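Right, a thread about electronic rust protection for cars, as I was offered some last week and I'm still cross.

Took the estate in to a place in Stosmont for an MOT. It's 13 years old, it lives outside, and it has the usual brown frill along the sills. Passed, with an advisory. While I was paying, the man on the desk asked if I'd "thought about going electronic".

I had not thought about going electronic.

What he meant was a Lornel module. Small box, wires to the battery, two pads stuck to the bodywork. It "interrupts the rusting process at the source". Fitted price £291, and no spraying or mess, and you can have the car back the same day.

I asked what it does to the steel. He said it puts out a charge. I asked where the charge goes. He said "all round the car". Then he gave me a leaflet.

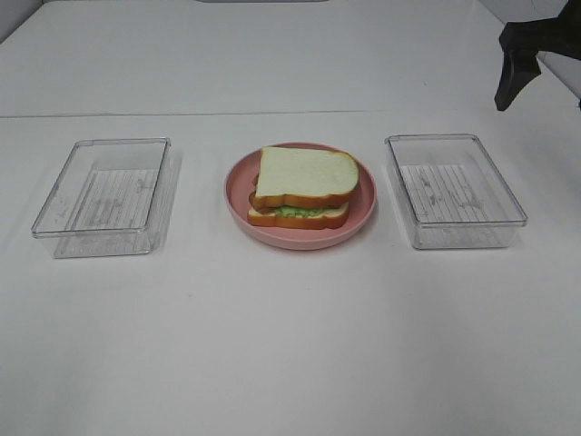 Sandwich on the pink plate, clear tub either side.

The leaflet has a ship on it, naturally. They always have a ship. Ships do use electrical protection, and so do buried pipelines, and it works very well.

But a ship's hull is sitting in the sea. The sea is part of the circuit. You have metal, a separate anode and salt water touching both, so current can get from one to the other.

My car is sitting in air on four rubber tyres. There's a damp patch behind the arch liner, another in the bottom of the door, and a bit of wet grit on top of the rear subframe. None of those are joined to each other by water. So I'd like someone to draw me the circuit. A pencil will do.

To be fair to Lornel, the leaflet says theirs works on a different principle from the ship. In which case I'm not sure what the ship is for.

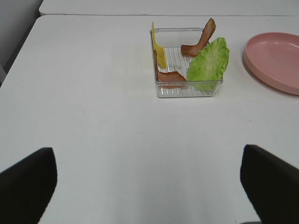 Car bodies rust worst where panels overlap, and that's the part the leaflet skips. It shows a nice flat bit of test steel, one piece, no joins. Look at the white tables in the photo: one directly behind the other, and only a thin grey line to tell you it's two. A sill is like that, several layers pressed together with a line you barely notice, and the water creeps into the line and stays. Show me a test panel with a seam in it and I'll start listening.

Then there's the guarantee. I read it at home with a cup of tea. It covers rust that starts on the outside and goes through to the inside — hardly any serious rust goes that way. It starts in the cavity and works out. By the time you see a bubble in the paint, the inside has been going for years.

It also has to be fitted when the car is nearly new. Nearly new cars don't rust much in their first few years whatever you stick on them. You could fit a potato and get very good results.

And you need a yearly inspection at an approved fitter, paid for by you. Miss one and it's void. I asked the desk how many claims they'd had. He said none, as if that settled it.

I rang Nour Moussa, who used to do bodywork and now mostly does welding for people who didn't do anything about their sills. Her view: she's cut rot out of cars with these boxes fitted, and she's cut rot out of cars without. She couldn't tell you which was which from the metal.

I know that's one person's view and it isn't a trial. I'd happily look at a trial. Same model, same roads, half with the box live and half with it dead, and whoever checks the sills doesn't know which. I've looked for one and found a page of thank-you letters.
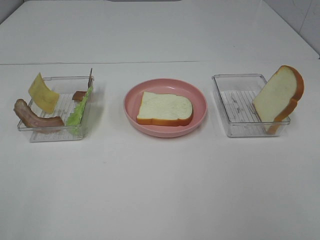
A few people have already replied that theirs works because their car hasn't rusted. Maybe! One of you also said it's garaged and does around 4,000 miles a year, none of them in salt. I think the garage deserves a mention.

Somebody else asked about the Gusov one, which has a green light. The light tells you the box has power. I wouldn't read any more into it than that.

What I'm doing instead: hosing out the arches now the gritting's nearly over, poking the drain holes clear with a cable tie, then cavity wax in the sills and doors once it's had a proper dry spell. Olteanu on the trading estate will do the wax on a ramp. They showed me the holes they go in through and which bits they can't reach, and I liked that they had a list of bits they can't reach.

Wax isn't magic either. It wears off where the wheels throw grit at it, and if you spray it over wet rust you've just made the rust a coat. Get them to look at it again in October, before the salt.

And check the drain holes on anything you're thinking of buying. Mine had 20 autumns' worth of leaves in it, or so it felt.

If anyone from Lornel wants to send the test with the seam in it, my messages are open. I'll post whatever turns up, including if it makes me look daft.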